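Home News Features Interviews Podcast Contact

The man who learned to sleep sitting up

I meet Domingo Gallardo on a Tuesday in the café under his flat, and he's already ordered for both of us. "You'll like the custard one," he says, pushing it across. I do like the custard one.

Domingo wrote Nine Nights, a slim little book about being a patient on a surgical ward, and I read it on the train in one go and missed my stop (sorry to my sister, who was waiting in the car!). It isn't really about illness. It's about noise, tea, curtains, and the odd friendships you make with people whose surnames you never learn.

"I kept a notebook because I was bored," he tells me. "There was no plan. My phone charger had gone missing and I had a biro."

The notebook filled up fast. He wrote down what people said in their sleep. He wrote down the menu, which he still knows by heart, and recites to me, including the soup. Most of all he wrote about the man in the next bed, Ernő Lengyel, a retired piano tuner who complained that the drip pump was flat.

"He'd hum the right note at it," says Domingo. "At three in the morning! I wanted to throw a slipper. By the end of the week I was humming too."

They still ring each other. Ernő hasn't read the book, apparently, and says he'll wait for the film.

I ask about sleep, as it takes up nearly 66 pages. Domingo laughs and shows me how he did it, chin down, arms folded, a pillow behind the neck. "Lying flat was no good for me. So I learned to sleep like a man on a coach. I do it at home now and my wife hates it."

And the stitches? He pulls a face. There's a whole chapter on those, and it's the one readers write to him about. 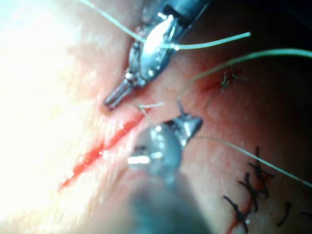
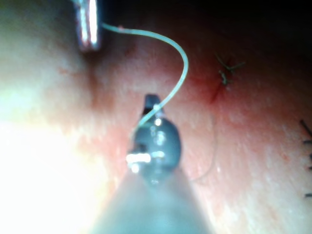

Instruments and stitching at close range.

"Everyone wants to compare"

"People come up after a reading and lift their shirts," Domingo says. "I'm signing a book and there's a stomach." He doesn't mind. He thinks we don't get many chances to talk about that sort of thing, and a scar is easier to start with than being frightened.

He was frightened, he says, mostly on the second night. He'd written one line that evening: "Ceiling has 100 holes per tile, will check tomorrow." He did check. He lost count and had toast.

The first printing was 623 copies, an odd number he can't explain, put out by a tiny press called Tindo. He's working on something new, set in a launderette, and he won't tell me more than that.

"Are you having that last bit?" he asks, looking at my plate. I slide it over.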